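Looking After Your Baseball Glove (and the Rest of the Bag) at the Kitchen Table

By Arben Papadopoulos

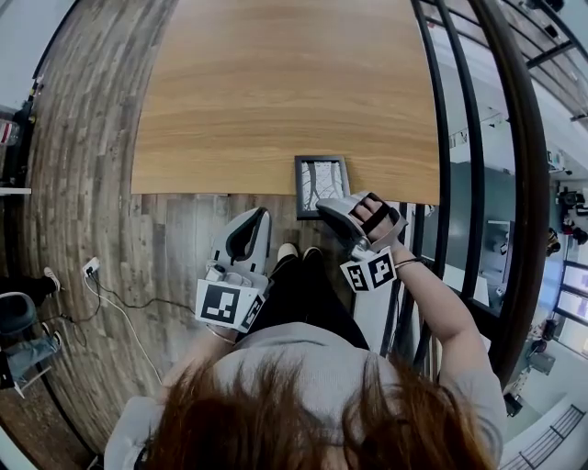 A small black-bordered picture frame at the edge of the table.

I have been catching, badly but with great enthusiasm, for the Ornberg town team for longer than my knees would like, and over the years I have turned into the person everyone hands their glove to. It usually happens in July, when the leather has baked in somebody's trunk for a month and gone stiff as toast. So I have finally written down what I do, and you are welcome to all of it.

Start with the dirt. Loosen every lace you can reach without undoing a knot and shake the glove out hard over the sink or the back step. You will be amazed at what lives in the finger stalls! Then go over it with an old toothbrush, dry, working from the palm outward and getting down into the welting, where infield clay likes to set. I spend a good ten minutes on the brushing alone, with a ballgame on the radio if there is one.

After the brushing comes a wipe with a barely damp cloth. Wring it out, then wring it out again. If the glove got soaked in a rainout, stuff it loosely with plain paper towels, change them when they feel wet, and let it dry at room temperature for a day or 2. Please don't put it near the oven or on a radiator, and please, please don't microwave it. My cousin did that to a perfectly nice first baseman's mitt and the kitchen smelled of it until Thanksgiving.

Conditioner is where most people get carried away. I use a plain leather conditioner and put on a dab the size of a dime, rubbed into the cloth first and then into the glove. The palm gets a bit, the hinge at the heel gets a bit more, and the laces get whatever is left. An over-oiled glove turns heavy and floppy and I know of no way to bring it back. Twice a season is plenty for most players - once before the first practice, once when it goes away for the winter. Leave it overnight and buff it in the morning with a dry sock.

Laces deserve a look every time you have the glove out. Bend each one and see whether the surface cracks. If it does, replace it now, at home, with the lamp on, and not in the dugout in the fourth inning with a shoelace (I have done this, and we lost the runner). Cut the new lace at a long slant so it threads easily, and follow the old path a few inches at a time, pulling out the old lace as you go. A loop of stiff wire makes a fine lacing needle. I take a photo of the webbing before I begin, especially on a trapeze web, which I have put back wrong more often than right.

For the shape, put a ball in the pocket and tie the glove shut with a strip of old T-shirt. Rubber bands leave marks if you forget about them, and I always forget about them. Saha, who played short for us before moving down to Jaltent, slept with hers under the mattress, and she had the best pocket in the league, so I won't argue with that either.

Wooden bats want very little. Wipe off the pine tar with a rag and a drop of rubbing alcohol, keeping the alcohol away from the logo and the knob where the finish is thin. Rub the barrel down with a dry cloth, check for any lifting grain, and stand the bat somewhere cool. A damp garage floor is the worst place I can think of. I have 4 that I still use, and they live behind the bedroom door, where they are no trouble except when the door is opened quickly.

Now the uniform, which is what my mailbox is mostly full of. For grass stains on white pants, work in a little dish soap with cold water and let it sit for half an hour before washing. Red clay needs to dry completely first. Knock off what you can, brush the rest, and then soak in cold water with your usual detergent. Warm water at that stage will set it for good. When we hosted the Plinunis tournament I had 13 pairs of pants hanging on the line at one time, and every one came out decent enough for the team picture.

Caps can be washed by hand in the sink with a drop of shampoo. Work the sweatband with the toothbrush (a different toothbrush, please), rinse until the water is clear, and dry the cap over an upturned mixing bowl so the crown keeps its curve.

Last of all, leave the bag open when you get home. Even a tired player can manage a zipper!

Recent tips
Getting Pine Tar Off a Car Seat
Washing Catcher's Gear in the Bathtub
How I Store 216 Practice Balls in a Small Closet
Mending a Torn Batting Glove
Cold Lunches for a Doubleheader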